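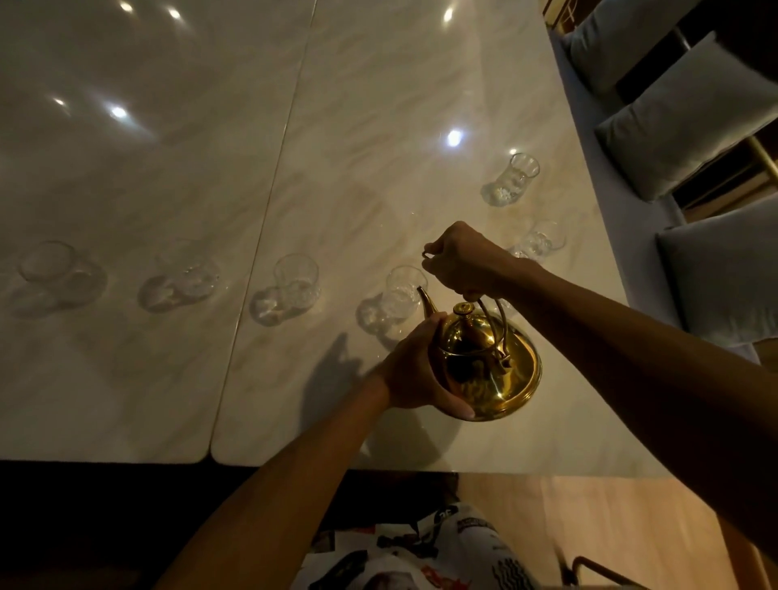 Gold pot, tea glasses, marble-look table.

Zubaida Hayat
26 June 2025

Getting the tea things sorted before the family comes in September. A few notes as I go, mostly for my sister, who is buying the same glasses.

The glasses are the small waisted ones, clear, no handle. I got them from Baloch, the shop near the bus station. They come loose off the shelf and he wraps them in newspaper. Check each rim with your finger before you pay.

They hold 100 ml if you fill them to the brim, so less in practice. People have two or three. If you want one big drink, use a mug. 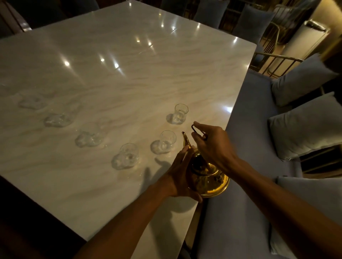 The pot I had to think about longer. Shiny gold finish, long thin spout, thin looped handle. I like a thin spout for small glasses. A wide one is fine for mugs but it floods these.

Keep a finger on the lid loop when you tip it. My old pot dropped its lid into a full glass at Eid and that was the end of the glass.

Don't use a scourer on the gold. Soft cloth, washing-up liquid, dry it straight away or you get water marks. Same goes for the table, which shows everything.

Shoaib Virk asked if I'm putting a cloth on the table. No. Glasses stand better on the bare top. I just keep them off the join, where a narrow base can catch.
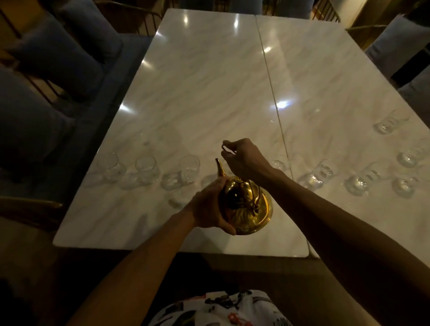 I set them out with some space between, so I can get the spout to each one without reaching over another. Trays look nicer but then you're pouring into a crowd.

Strong tea first, a bit in every glass, then go back and top up. That way the last person doesn't get all the dark stuff from the bottom.

Still to get: saucers. Skuden had plain white ones but only 2 left on the shelf. Will try Komport next week.

Also small spoons. I own 19 teaspoons and they are all too wide for these glasses.

Zainab, if you're reading, the price was on the box lid and I've thrown the box away. Ring the shop.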